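Norkari opens a second dining room

Posted Dec 30, 2020

I got an email in the middle of August asking if I wanted to come to a tasting at Norkari, the grilled fish place on the Polton side of the bridge. They were getting ready to open a second dining room and wanted a few food bloggers to try the new menu before it went public. I said yes. Then I got busy and the notes sat in a folder until this week, so what follows is four months old. I called yesterday to check prices and hours, and everything below is current as of that call.

Some background first, for people who don't live near Polton. Norkari started as a lunch counter with one grill and a short list of fish. You ordered at the window and ate standing up or took it back to work. The first proper dining room came later and was always full by noon. The new one is next door, in the space that used to be a print shop, and it seats 90. There is a wide opening between the two rooms now, so you can see the grill from most of the tables.

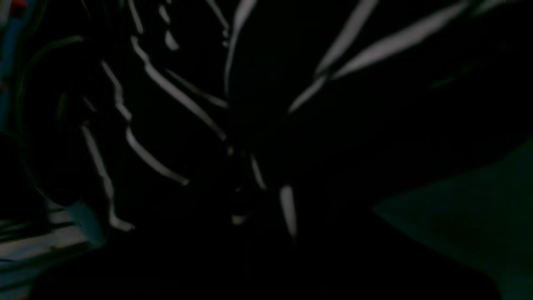 Parking is the first thing people ask me about, so I'll get it out of the way. There is a small lot behind the building that you reach from the side street, and it fills up early. If you can't get a space there, use the public lot by the bridge and walk back. It costs 2 dollars for the evening. The bus stops right across the street.

The tasting was run as a set meal with everyone at one long table. They started us on a cold squid salad with lime, green onion and a lot of black pepper. It was good, a little heavy on the pepper for me. After that came a clear fish soup in small cups, which I liked a lot more than I expected to. I don't usually order soup in summer. This one was sour and light, with pieces of tomato in it, and I had a second cup.

The main thing was the grilled fish, of course. They do it whole, split down the back, over charcoal. The old menu had one marinade. The new one has three: the original soy and citrus, a garlic and butter version, and a chili one called Remano after the sauce company that makes the base for them. I tried all three and would order the original again. The garlic butter is fine but it covers up the fish. The Remano has real heat, and it builds up, so keep some rice nearby.

A whole fish is 320 grams before cooking, and the menu says so, which I appreciate. One is enough for me with a side. Two hungry people will want to order something else along with it, and the pork skewers are the obvious choice.

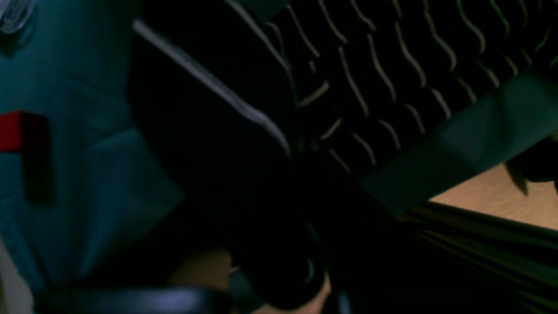
The sides are where the kitchen has changed the most. It used to be plain rice or garlic rice and that was it. Now there's a green mango salad, charred eggplant with egg, corn off the grill, and a bowl of greens cooked in coconut milk. The eggplant was the best thing I ate that day after the fish. It was smoky and soft and they hadn't drowned it in oil. The corn was just corn.

Dessert was a custard made by the Araújo bakery, which is two blocks up and supplies the bread too. It comes in a small metal tin with burnt sugar on the top. I asked if it would be on the regular menu and was told yes, but only for dinner, and only until they run out. When I called yesterday it was still listed. The bakery sells the same custard over the counter in the morning if you don't want to sit down for a meal.

I wrote a lot less about the room than about the food, looking back at my notes. The tables are plain wood, the chairs are the stackable kind, and the noise was all right even with everybody talking. The walls are painted off-white. They had big fans going and you could still smell charcoal the whole time. That leads to one piece of practical advice, for anyone who has not eaten there before.
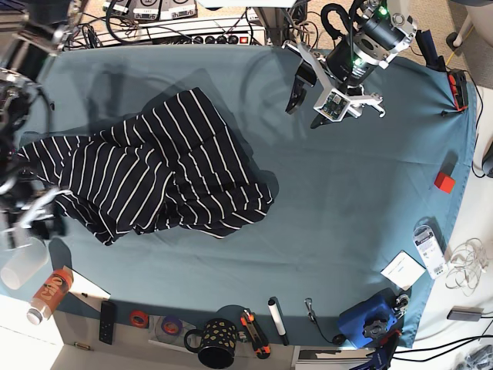 The smell gets into your clothes and stays there. I've eaten at Norkari often enough to know this, and every time I go home and put everything in the wash that same night. Wear something you can throw in the machine without thinking. The striped garment lying in a heap on the blue-green cloth is about the right level of dressed up for this place, dark enough to hide a splash of marinade and no trouble to clean. Leave the good jacket at home. My hair needed washing too.

Service was friendly and a bit slow, which is normal for a tasting, so I won't hold it against them. I went back on my own in the fall, paid for my meal, and had my fish on the table quickly. The portions were the same size as at the tasting. That isn't always the case at these events, so I made a point of checking. The one difference was the soup, which came in a bigger bowl and was a little saltier.

For prices, the fish plate with one side is 100 pesos more than it was at the old counter. I've seen complaints about that online. You are getting a bigger plate and a seat, and the counter is still open at lunch with the short menu if you want the cheaper version. I still go to the counter most of the time, mainly out of habit.

They take reservations by phone for dinner but not for lunch. Takeout is available all day from the window on the left, and the marinades are sold in jars by the register. I bought a jar of the original and used it on chicken thighs, overnight in the fridge and then under the broiler. It worked well. It was a little too salty on pork chops, so cut it with some water if you try that.

Disclosure: the August meal was free, the fall one was not, and I paid for the jar. Norkari didn't ask to read this before I posted it.

Next post will be on the noodle shop across from the bakery, once I've been there a second time. If you've tried the beef bowl, leave a comment and let me know how it was.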